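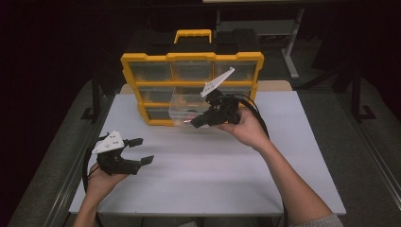 Drawer task with a parts organizer, using a pair of hand-held grippers.

Call for Participants: User Evaluation of the Clotevell Hand-Held Gripper Kit

Damudach invites adults to take part in a paid evaluation of the Clotevell kit, a pair of hand-held grippers used to record manual tasks for robot training. The kit is due for release in July, and the findings will be used to revise the grips, the cable routing and the printed user guide.

What is involved
Participants attend two sessions at our Ostel site. Each session lasts 80 minutes, including a break. Working at a table, participants use both grippers to open and close drawers, move small parts and sort items into containers. A short questionnaire on comfort and ease of use follows each task. Hand and forearm movements are recorded; faces are not.

Who may apply
Applicants must be 18 or older and able to hold a light tool in each hand for several minutes at a time. No technical background is required. Left-handed applicants are especially welcome — they were underrepresented in the first round. Employees of Damudach and its suppliers are not eligible.

Places and payment
There are 96 places available. Participants receive $154 on completion of both sessions. Partial payment is made to those who withdraw after the first.

How to apply
Complete the form at the Ostel reception desk or request a copy by mail. Applications received after March 2, 2021 will be placed on a waiting list.

Study lead: Domenica Rainer
Participant inquiries: Byung-chul Sung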